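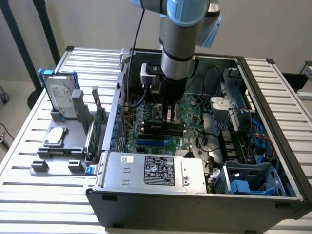 Figure 4.1 Desktop case on its side, with the motherboard, power supply and drive bays accessible. A 3.5-inch hard drive in a blue caddy stands in the parts fixture at left.

Chapter 4
Inside the Desktop Case

Chapter contents
4.1 Laying out the work area
4.2 The case and its compartments
4.3 The motherboard: slots and ports
4.4 The power supply unit
4.5 Drives, cages and caddies
4.6 Cable routing
4.7 Service records

Key terms: chassis, expansion slot, heatsink, I/O area, memory module, rating label, SATA, caddy

Chapters 1 through 3 dealt with the computer as a set of functions: processing, storage, input and output. This chapter treats it as an assembly of parts. A technician who can name a part, find its fasteners and trace its cables will finish most bench jobs without opening a manual. The reader should have a desktop case available while working through the sections. Any full-size model will do, although the position of the power supply and drive cages differs between makers.

4.1 Laying out the work area

A desktop case is serviced lying on its side, with the access panel removed and the open side facing up. In this position the motherboard is horizontal, and memory modules and expansion cards are pressed straight down into their slots. The table should be stable and large enough to hold the case with clear space on at least one side.

Before the panel is removed:

Shut down the operating system and disconnect the power cord.
Press the power button once to discharge the supply.
Disconnect the monitor, keyboard and network cables.
Put on a wrist strap and clip it to bare metal on the chassis.

Removed parts go into a fixture or tray and are never stacked on the table. A fixture with recessed slots keeps a drive upright and a small square component flat, as in Figure 4.1. Screws are kept apart from parts, sorted by length. A long screw driven into a drive can damage it, and the two common thread types look nearly the same at arm's length.

4.2 The case and its compartments

Most desktop cases divide into three regions. The largest holds the motherboard. A second holds the power supply unit, along one edge of the case. The third is taken up by drive bays, which may be a single cage or several. In the case in Figure 4.1, a silver drive bay cage stands at the right, and a separate gray plastic cage with a blue release handle occupies the lower right corner.

Color is a useful guide, but not a standard. Several makers use one color for every handle and latch meant to be worked by hand. The same color may appear on ports and slots, where it has a different meaning or none. Check the service label or the manual before pulling on anything.

4.3 The motherboard: slots and ports

Memory slots are long, narrow and set side by side. Expansion slots are usually placed toward the rear of the case, so that the bracket of an installed card lines up with an opening in the rear wall. The rear I/O area is the group of port connectors along the same wall. It makes a good landmark: once it is found, the rest of the board can be read from the layout diagram.

Small chips on the board may carry a heatsink of their own. Do not use a heatsink as a grip when lifting or turning the board.

Case study: the Sudham refit

The bench procedures in this chapter were tested during a refit of 70 office desktops at Sudham. The work was planned by Sunita Haverford, and the machines were opened in batches of 20. In the first batch, 13 machines were closed with at least one drive cable not fully seated. The checklist was then changed so that cables were pressed home and checked before the drive cage was closed — a step that had previously come last. The revised checklist is printed at the end of Section 4.6, and the blank service record used at Sudham is given in Section 4.7.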